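Can it do the laundry yet?
Workshop Notes, 1 May 2018

Every spring someone writes in to ask when they can buy a machine that folds the wash. This year the letter came from Eliécer Marulanda, who runs the linen room at a small hotel in Mullville and handles 600 towels on a busy changeover. He wanted a straight answer, so we went looking for one.

The short version is that he should keep his staff. The longer version depends a lot on which chore you mean.

Towels are the easy end. A towel is a rectangle, it is all one thickness, and it does not much care which side is up. If you feed it flat onto a belt, a machine can fold it all day, and laundries have had that kind of equipment for decades. The trouble is the feeding. Somebody still has to pull each towel out of the cart, find two corners and lay it on the belt. At Eliécer's place that job takes up most of the shift, and the folding is almost a rest from it.

Clothes are harder, and small clothes are harder still. Hernán Condori has been working on grasping at Drirel for two years and most of his time goes into socks, stockings and gloves. A shirt at least has a collar and a hem to look for. A sock out of the dryer might be inside out, balled up, stuck to another sock or down the leg of a pair of pants. Before a robot can pair it with anything, it has to work out what it has picked up.

Rolled items are a useful halfway point. Once a sock or stocking has been rolled, it holds together and has something like a shape. The fingers can close on it from two sides, much as they would on a bread roll, and the hand does not need to know where the toe is. Squeeze too lightly and it drops. Squeeze too hard and you may not learn much, as a roll of cloth will give a long way before it pushes back. And if the end works loose, there is now a flap hanging down that can catch on whatever is next to it.
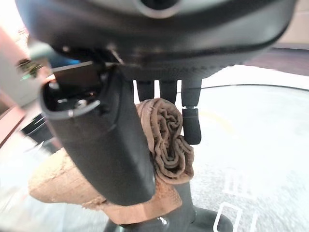
A roll of brown fabric held between the thumb and fingers of a robot hand.

Hernán's view is that picking up one soft thing from a clear surface is mostly a matter of patience now. Getting it out of a full basket is a different job. Cloth hides other cloth, and a camera looking down at a pile of dark socks sees a pile of dark. People sort that out by feel without thinking about it. Touch sensors for robot fingers do exist, but the ones he has tried wear out quickly or cost more than the rest of the hand.

We also asked about speed. Kevin Castaño, who does time studies for the packing line at Dehghan, put it in shop terms. A new hire on his line who puts soft goods in bags is expected to keep a steady pace by the end of the first week. A robot that takes 7 times as long could still be worth having if it ran all night with no one watching. What he can't use is a robot that needs a person standing by to pick up what it drops. Then he is paying for both.

He does think the shop floor will get there before the home does. On his line the bins are always in the same place, the light never changes and the same item comes through 1,000 times in a row. At home nothing is where it was yesterday. There are stairs, pets, and a chair with last night's clothes on it.

So where does that leave the list of chores? Vacuuming an open floor is fine today, if you pick up first. Mowing is fine on a simple lawn. Moving totes and boxes around a warehouse is well under way. Loading a dishwasher has been done in labs, slowly, with dishes the robot already knows. Putting away groceries, making a bed and sorting a mixed load of wash are still research - good research, but nothing you can order.

Eliécer took the news well. He is looking at a better cart instead, one with a spring floor that lifts the towels as the load goes down, so that his people don't have to bend so far. It has no motor in it.

Aidan Ó Gríofa will have a piece in the July issue on door handles, which are giving the delivery robot people at Skustudholm more grief than they expected. If you have a chore you would like us to ask about, send it in before then. Please tell us how long it takes you by hand and what usually goes wrong.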